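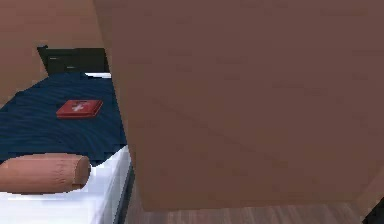

Figure 4-1. Simulated bedroom, first aid kit on bed, line of sight restricted by a wooden panel.

## 4.3 Retrieval tasks in rooms with restricted sightlines

This section applies to fetch tasks run in the Brultley simulator before release to a physical unit. It covers approach, target confirmation and stopping distance where a large surface blocks part of the room. Read section 4.2 (speed limits by room type) first.

### 4.3.1 Before the run

1. Load the room file and check that the collision layer is on. The status bar reads COLLISION: FULL.
2. Set the seed to 248 for the baseline run. Later runs may use any seed, but the seed must be written in the log.
3. Open **Task > Target** and pick the target by object class. Do not enter its coordinates by hand.
4. Set the bedroom speed cap to 70 mm/s for the arm tip. The base cap carries over from section 4.2.
5. Confirm that the stop key works. Press it once with the unit idle – the base and arm indicators should both turn amber.

**Note:** The Ultosley room pack uses a different default for soft furnishings. If bedding is loaded as rigid, change it to *compliant* before step 5 and reload.

### 4.3.2 Treating blocked space

Any volume the sensors have not seen is to be treated as occupied. In Figure 4-1 the panel hides the right side of the room, and the planner must not route the base or elbow through that side until it has been scanned from a second viewpoint.

1. Hold the base still and run **Scan > Local**.
2. Check the occupancy map. Unseen cells are hatched. If they are drawn as clear, stop and reset the map.
3. Move the base to a second viewpoint through cells already marked clear.
4. Scan again and merge the two maps.
5. If hatched cells remain within the arm's swept volume, repeat steps 3 and 4 or choose another approach.

**Caution:** Do not lower the occupancy threshold to get a path. A plan made this way is void for release purposes, even where the run ends with no contact.

### 4.3.3 Confirming the target

The target class for this task is *first aid kit*. The model is a flat red case with a white cross on the lid, and here it lies lid up on the dark blue blanket.

1. Request a detection from the current viewpoint.
2. Accept the detection only if both colour and cross are matched. Colour alone is not enough – a red book or box of similar size will pass.
3. Request a second detection after any base movement.
4. If the two positions differ by more than the tolerance in Table 4-C, clear the target and start again.

### 4.3.4 Reach and grasp

1. Approach over the blanket from above. Keep the forearm clear of the headboard, and of the bolster at the near part of the bed.
2. Pause at the pre-grasp height and check the force reading. It should be zero.
3. Lower the arm at the capped speed until contact is registered.
4. Close on the sides of the case. Do not press down on the lid to seat the grip.
5. Lift straight up and hold for 2 seconds before any sideways motion.

**Note:** Thin blankets can be picked up with the case. If the force reading on lift is above the value for the case alone, lower it, open and regrasp.

**Caution:** On physical units, no person may be on or beside the bed while the arm is powered. The simulator does not test for this.

### 4.3.5 Records

Keep the room file version, seed, both occupancy maps and the force trace. The log holds 4,000 entries and then overwrites the oldest, so export it at the end of each session. Runs made with the Hämäläinen planner must also include its cost file.

Failed runs are kept with the others and labelled with the step number where the run stopped. Send release sets to the Kusville office in one archive, using the file names in Appendix B.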